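Support > Data collection > Handheld grippers > Solved

Ticket opened by me on March 28, 2022, and I'm keeping it as a running log because Veronika asked for one after the last muddle. Short version of the complaint: the table-clearing episodes from the kitchen in Elldale are coming back from the checker marked "no grasp found", and plenty of them plainly have a grasp in them.

The job is clearing packaging and used bits off a table with the two handheld grippers. 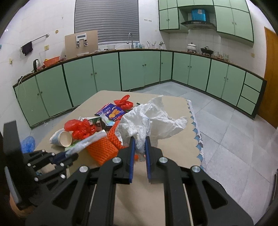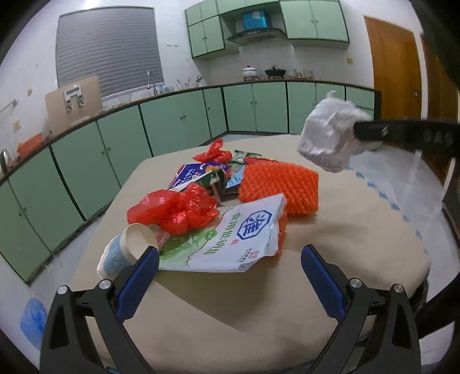
So, the numbers first. I uploaded 245 episodes in this batch and the checker threw out around a quarter of them. The batch before that, same task, lost 12. I hadn't changed the task text, and I hadn't changed the people either (it's still me and Pascal taking turns). Something was off and I really didn't want to re-record the lot!

First thing I tried -- restarting the Trirov uploader and sending four of the rejected ones again. Same four rejected, same message. At least it's consistent.

Second thing. Bongani wondered if the left and right streams had been swapped, as we've had that before when someone plugs the cables in the wrong way round. I opened a few in the viewer and waved through the start of each one. Left was left, right was right. Not that, then. I did find one episode where I'd started recording before picking up the right-hand gripper, so that one deserved to go, fair enough.

Third thing, and I was quite hopeful about this one. The finger-opening values looked squashed to me. When the fingers are wide apart the number should sit near the top of its range, and when they're shut on nothing it should go to the bottom. I ran the calibration again on both tools, open, closed, open, closed, and saved it. The new values were nearly the same as the old ones. Re-sent the four. Rejected again. Tea break.

Reply from Anikó Oláh (support):
Thanks for being so thorough. Can you tell me which objects are in the rejected episodes and which are in the ones that passed? Just a rough list is fine.

Me again. Good question, and I should have asked it myself. I went through with Pascal and we noted down what got picked up first in each. The ones that passed mostly start with something stiff, like a carton or a cup. Nearly all the rejected ones start with something thin or squashy: tissue, wrappers, flat bits of bag. The fingers close almost all the way on those, so I suppose from the numbers alone it looks like we shut the gripper on thin air.

Reply from Anikó Oláh (support):
That fits. The checker counts a grasp when the fingers stop before a set opening and stay there. The threshold was raised in the last Erdős release, so anything thinner than that reads as an empty close. You can lower it in the task settings, under "minimum held width". Please don't set it to zero, or every empty close will pass as a grasp.

Me: found it! It was greyed out for me, so I had to pester Ferenc for the rights, and he was in a meeting, so there's a gap of a few hours in this log. Once I had access I dropped the value to 4 (the box doesn't say four of what, could somebody please add the unit?) and ran the checker again on the whole batch without uploading anything fresh.

Result: most of the rejected ones now pass. The ones still failing I watched one by one, and they're proper failures. In a couple I missed the wrapper and came up with nothing, in another Pascal dropped a tissue and then stopped the recording. We're keeping those in a separate folder, as Veronika says the training side would like some misses with honest labels on them.

One thing I'd like to flag before this gets closed. Our older set, the 1,394 episodes under the Illum label, went through with the old threshold. If anybody re-runs the checker on that set with the new default, they'll lose a good chunk of it for no reason. Could the value be stored with the batch, so it doesn't follow whatever release happens to be installed?

Also a small note for whoever collects next: with thin stuff, hold it still for a second after you close the fingers, before you lift. The checker seems happier, and it makes it much easier for the person labelling to see where the grasp begins.

Reply from Anikó Oláh (support):
Unit label added to the to-do list, and I've opened a separate request for storing the threshold per batch. Are you happy for me to mark this one solved?

Me: yes please, go ahead -- and thanks for the quick help. I'll add myself as a watcher on the other one.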